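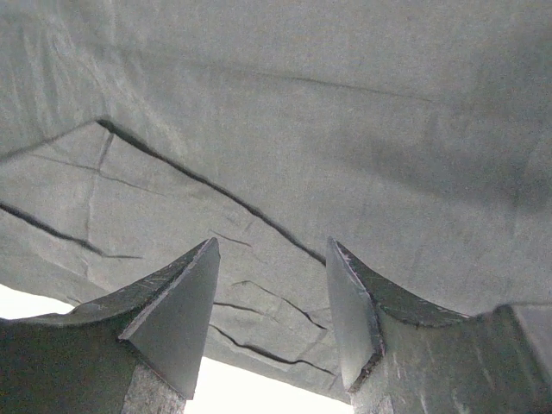
To: Bosgate Allotments and Gardens list
Subject: Re: Re: The hosepipe rota

I said I would stay out of this, and I managed until teatime.

On the last night of February, the plot holder at the Voklow end wrote:

> The rota is perfectly simple. Odd plots water before
> breakfast, even plots after work. If everyone kept to it
> we would not have had the business with the leeks. I propose
> a padlock on the standpipe and a key deposit.
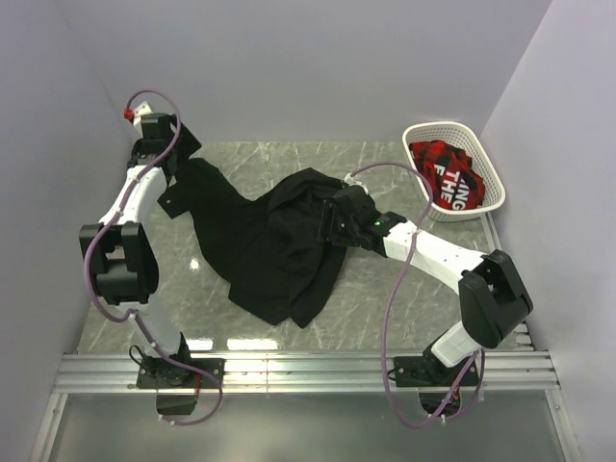

Posted by: plot 132, Barreto Lane side

Perfectly simple, yes, if you have a plot with a number. The two half plots by the compost bays were split years ago and are both called 17, with a letter if you are feeling formal. Under the rota one of them waters at dawn and so does the other, from the same tap, with the same hose. I have seen wars start over less, mostly on this list.

As for the padlock: we had one. It rusted shut in its first winter and had to be cut off with bolt croppers borrowed from Zurow Fencing, who wanted them back the same afternoon and mentioned it for months. The key is still on the hook in the shed, in case anybody would like a souvenir.

My own suggestion is duller. Buy a second hose and a brass splitter, so 2 people can water at once and glare at each other in comfort. We also have a 2,000 litre tank behind the shed which has stood dry all this time for want of a length of guttering. I have the guttering. I do not have the knees for the ladder.

The leeks, for the record, had rust before anyone missed a watering. I offered an opinion at the time and was told it was the wrong sort of opinion.

Seed potatoes are still on the bench by the gate - please take yours, they are starting to look at people.

Plot 132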